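Jiahui Yao has worked on the planner at Pinus for five years, and for most of that time the part she liked least was the retry logic.

"When a grasp failed, we just tried again from the same pose," she says. "Same pose, same answer. You could watch it do that all afternoon."

The new release, which went out to partner labs in September, replaces that loop. The planner now keeps a short list of candidate grasps for each object and drops any that would bring the wrist too close to something else on the tray. Yao wrote the first version in 14 days. Getting it to run fast enough took a good deal longer.

Most of the testing is done in simulation, on two-arm tabletop tasks with small objects set close together. Ryan Dunmore, who looks after the simulator, says clutter matters more than the shapes themselves.

"A bowl alone is easy," he says. "Put a block and a thin upright pin near it and the arm has to come in some other way. That's where the old code got stuck." 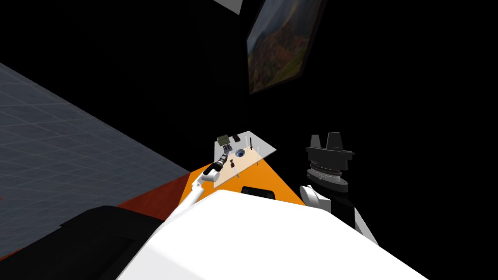
The two arms are planned one after the other. The first gets its path, and the second has to treat that path as an obstacle. Yao would like to plan both together but says the search gets too big.

"We tried it in a branch called Hinden," she says. "It found nicer motions, and it took 19 seconds to find them. I couldn't ship that."

Dunmore is more worried about contact. The simulator handles a closed gripper well enough, he says, but light touches against thin parts are still off, and he doesn't trust any score that depends on them. Those cases are marked in the logs and left out of the totals.

Next on the list is the config format — "everybody hates it, me included," Yao says — and a viewer that shows why a candidate was rejected. At the moment you have to read the log for that. She has a draft of the viewer running on her own machine and no date for it yet.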